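Key Tags and Key Rings: Frequently Asked Questions
Gunside Key Supplies, Brundetstead
Updated June 2024

What size ring do I need?
Our small split rings suit one to 3 keys. For a full set, choose the large ring.

Can I mix tags and tools on one set?

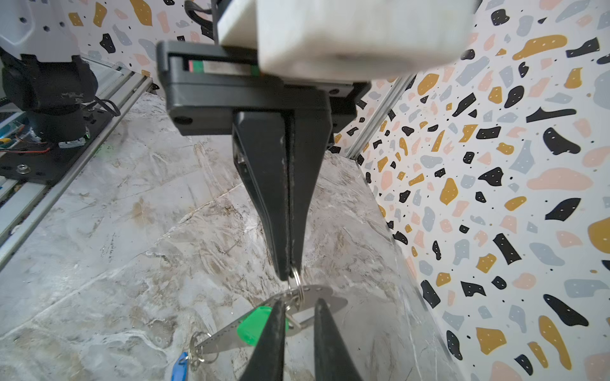

Mixed sets are fine, and most customers end up with one. Put the heaviest item on the main ring and hang everything else from that. A flat metal tool with a hole at the narrow end can take a second small ring, with a blue tag on that one and a green fob further up, so the two colors stay apart.

Which colors do you stock?
The Nomow plastic tags come in 11 colors. The Sartori fobs come in green, red and black only.

How do I open a split ring without breaking a nail?
Slide a coin or a staple remover between the coils, then feed the key around until it drops in. Keep the gap small — a ring that has been forced wide won't close flat again.

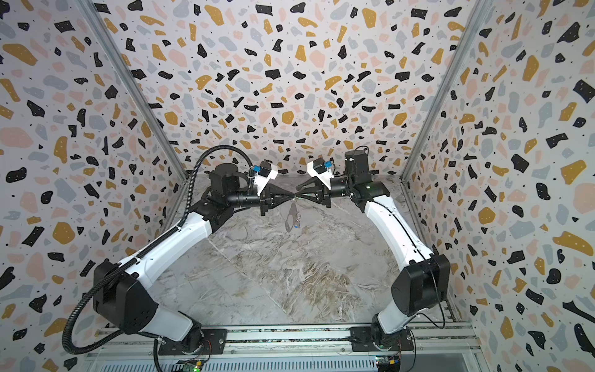 If it has already been stretched, replace it. Spare rings are sold in bags of 124.

Will the writing on a tag rub off?
Ballpoint will. Use a permanent marker and let it dry before you close the tag. Don't write your full address on it.

Do you sell in bulk?
Yes. Plain tags ship in boxes of 1,000, one color per box. Mixed boxes have to be ordered by phone.

Can I return opened packs?
No, unless the contents are faulty.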